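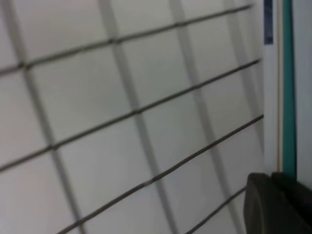

Chamada para participantes: estudo sobre manipulação robótica de objetos finos e vazados

O laboratório de manipulação de Vistasdale abre inscrições para participantes do projeto Khaemba, conduzido em parceria com a oficina de ensaios da Prokamside. Procuramos adultos sem experiência prévia com robôs para operar um braço à distância em tarefas curtas de aproximação, contato e preensão. As sessões começam em novembro.

Sobre a pesquisa

O projeto Khaemba estuda como um robô decide onde fechar os dedos quando o objeto é feito de arames, grades ou telas. Nesses casos, a câmera do punho vê ao mesmo tempo o arame mais próximo, as hastes desfocadas à frente ou atrás dele e a superfície clara do fundo. A estimativa de profundidade costuma falhar: o sistema toma o fundo pelo objeto, ou junta duas hastes em uma só.

Na primeira fase comparamos dois métodos. No primeiro, o robô parava, calculava um mapa de profundidade a partir de uma única vista e executava a preensão. No segundo, fazia pequenos deslocamentos laterais e atualizava a estimativa durante a aproximação. Com o método de vista única, 31 tentativas terminaram com o dedo encostado em um arame que não era o alvo. Com os deslocamentos laterais, foram 7. O número de tentativas foi o mesmo nas duas condições, e os objetos também.

Falta saber como uma pessoa resolve o mesmo problema com a mesma informação. É para isso que precisamos de participantes. Os movimentos registrados nas sessões serão usados para treinar a fase de aproximação do controlador e para medir a diferença entre a estratégia humana e a que programamos.

O que o participante faz

Você ficará sentado diante de um monitor, com um controle manual de seis graus de liberdade. O monitor mostra apenas a imagem da câmera do punho. Não há vista lateral do braço nem indicação numérica de distância.

Cada sessão tem 4 blocos. O primeiro é de treino e não entra na análise. Nos demais, você leva a garra até um ponto indicado na tela, alinha os dedos com um arame ou uma borda e confirma a posição. Em parte das tentativas a garra fecha depois da confirmação; em outras, o braço recua e a tentativa termina ali. Há intervalo entre os blocos, e você pode pedir outros.

Depois do último bloco, preencha um questionário curto sobre as tentativas em que teve dúvida. As respostas são comparadas com os registros de movimento.

Quem pode participar

Pessoas com 18 anos ou mais, com visão normal ou corrigida por óculos ou lentes, capazes de usar um controle com qualquer uma das mãos. Aceitamos destros e canhotos. É preciso ler português com facilidade, pois as instruções não estão disponíveis em outro idioma.

Não podem participar pessoas que já tenham operado braços robóticos por teleoperação, em estudo ou no trabalho, nem quem tenha participado da primeira fase do projeto. Experiência com videogames não impede a participação, mas será perguntada na inscrição.

Vagas e compensação

São 23 vagas. O preenchimento segue a ordem de inscrição, desde que os critérios sejam atendidos. Os demais inscritos ficam em lista de espera e são chamados em caso de desistência.

A participação é compensada com um vale-compras, entregue ao final da sessão, e o transporte dentro de Vistasdale é reembolsado mediante recibo. Quem interromper a sessão antes do fim recebe o mesmo valor.

Local e horários

As sessões acontecem no prédio Pretstead, térreo, sala de teleoperação. Há horários pela manhã, a partir das 9h, e à tarde, a partir das 14h. A entrada tem rampa, e a altura da mesa é regulável. Chegue dez minutos antes para ler e assinar o termo de consentimento.

Dados e riscos

Registramos a imagem da câmera do punho, os comandos enviados pelo controle, a posição da garra e as respostas ao questionário. Não gravamos o rosto nem a voz. Os registros recebem um código, e a lista que liga códigos a nomes é apagada após o encerramento da coleta. Até esse momento, você pode pedir a retirada dos seus dados.

O braço opera em área separada por uma divisória, com velocidade limitada. Alguns participantes da fase piloto relataram cansaço visual. Se isso ocorrer, avise o operador e a sessão será pausada.

Como se inscrever

Preencha o formulário na página do projeto Khaemba ou na recepção do prédio Pretstead. Informe idade, mão dominante, uso de óculos ou lentes e os períodos em que tem disponibilidade. A confirmação é enviada por e-mail, com o horário e as instruções de acesso. Para remarcar, responda à própria mensagem de confirmação até a véspera da sessão.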